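Home Issues Current Search Contact
September – Clendside Working Papers in Household Practice
By the Gitach home textiles group

4. Bedroom stage: small cloths on large surfaces

4.1 Why the bed

Most folding in the homes we looked at doesn't happen at a table. It happens on the bed. People carry the pile in, drop it, and work standing up at one side. Of the 2345 folding episodes in the Tanasarn log, 851 were on a bed or something bed-like – daybed, padded bench, guest mattress. More than any other surface. Kitchen table came next, then the sofa.

Earlier work on laundry mostly treats the surface as given. Flat, hard, waist high. A bed is none of these. It gives under the hand, the sheet slides if the corners are not seated, and the height differs from one home to the next. We think this matters more for small items than big ones. A duvet cover takes up the whole bed anyway. A hand cloth sits in one spot and the sheet moves with it.

4.2 Materials

Fitted sheets only, no top sheet, no blanket. Plain colors, pale, so the cloth stands out. Patterned sheets were tried early on and dropped, too hard to find the hem when coding. Pillows off before starting. Headboard left as found, wood or upholstered, no effect on the work that we could see, though a padded one does make it easier to push a cloth up against it.

Cloths came from the Fostico mixed bundle – blues, grays, a few whites. Washed twice before use to get rid of the stiffness from the packing. No ironing. Each cloth was used for 7 episodes and then went back in the wash.

4.3 Starting state

Three starting states were planned (flat, half folded, crumpled). In practice the line between the last two is blurry, and coders disagreed most here. A cloth can be smooth over most of its area and still be bunched down one edge. We ended up coding these as "mixed" and the share was bigger then expected. Figure 4 shows one of them, a blue-violet cloth with a broad smooth part on the top and left and bunched folds down the right edge. Under the older rule it would of gone in as crumpled, which loses the smooth part entirely.

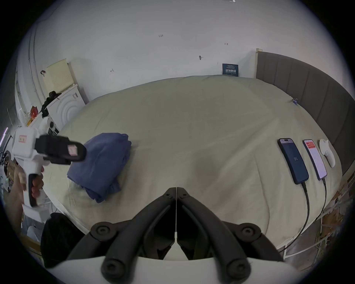

4.4 Order of work

Smooth part first or bunched part first? Both occur. Where the smooth part was large, people mostly left it alone and opened the bunched edge outward. Where it was small they tended to pick the whole thing up, shake, and lay it down again. Shaking was rare on tables, common on beds – more room, nothing to knock over.

Gathered ends were the slow bit. These need to be opened before any fold will sit square, and on a soft surface pressing down with the palm makes a dip and not a flat patch. Pulling sideways did better. Timing by state is given in section 5, along with the 2 coding sheets used for the mixed group.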